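Wed 5 June
Pulgate bench, wrist view runs, continued

Okay, picking up from where I left off with the Paiva policy. Short version for anyone skimming: the wrist-only version is better than I expected at getting to things and worse than I expected at choosing when to close. Long version follows, mostly so I don't repeat the same mistakes in November when we have to write this up.

What I'm trying to find out is how much of the work the wrist view does by itself. Omico (the old baseline) gets the overhead view and the wrist view together, and everybody on the project assumes the overhead one carries the load. So this week I trained Paiva on the Fanasard demos with the overhead stream dropped completely, same demos, same action format, nothing else touched. Then I ran both on the same layouts.

Each policy got 14 trials on the "put it on the plate" instruction. I reset by hand between trials and shuffled the objects each time, which is boring but I don't trust my own habits when I reset to "random" (I keep putting the plate in the same spot, argh), so I drew the layouts from a list.

Omico: 12 out of 14 placed.
Paiva, wrist only: 11 out of 14 placed.

One trial apart! I had bet on a much bigger gap. I know, I know, 14 trials is tiny and I'm not going to wave this around at the group meeting as if it settled something. But it does mean the wrist-only idea is worth another round.

The failures are where it gets interesting. Both of Omico's were plain drops on the way over. Paiva had one drop, and the other 2 were the same thing: it came in on the right object, stopped a bit high, and closed on air. Then it carried its nothing over to the plate, very carefully, and opened. I watched the second one twice in replay and the approach is lovely right up to the close. My guess is depth. From the wrist, a small thing seen from a bit higher up and a smaller thing seen from lower down look pretty similar, and the overhead view probably settles that for Omico. Could also be that the demos have too few slow approaches. I was the one driving for most of them and I drive fast.

Things I tried after lunch:

Cropping the fingers out of the input. Bad idea, went back. The policy seems to want its own fingertips in view, and with them cropped it wandered sideways near the target. I didn't bother to score this one, I stopped it after a few tries.

Feeding in a couple of past images along with the current one. Promising on the replayed data, the predicted close came later on both of the air grabs. Haven't run it on the arm yet so don't get excited.

Turning the gripper speed down for the last bit of the approach. It looks calmer but I can't say it helps, and it makes every trial drag.

Also, a note on instructions. "Pick up the red one" and "pick up the lime" both work fine when I start the arm over the middle of the table. When the start pose is turned far enough that the target is out of view, Paiva has nothing to go on and just sort of hovers. Omico doesn't care, obviously. So if we want wrist-only to be a fair comparison we either need a look-around move first or we need to say clearly that the target starts in view. I'd go for saying it clearly for now.

To do next: run the past-images version on the same 14 layouts, record a new batch of demos with slow approaches (somebody else drive, please), and log the finger opening at every step. I can't believe we weren't saving that.

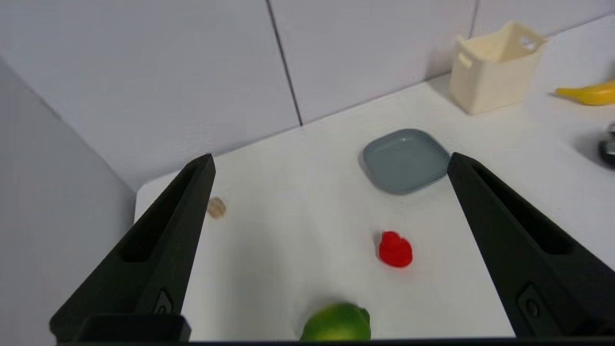

Wrist view, gripper open, lime nearest the fingers and the plate farther back.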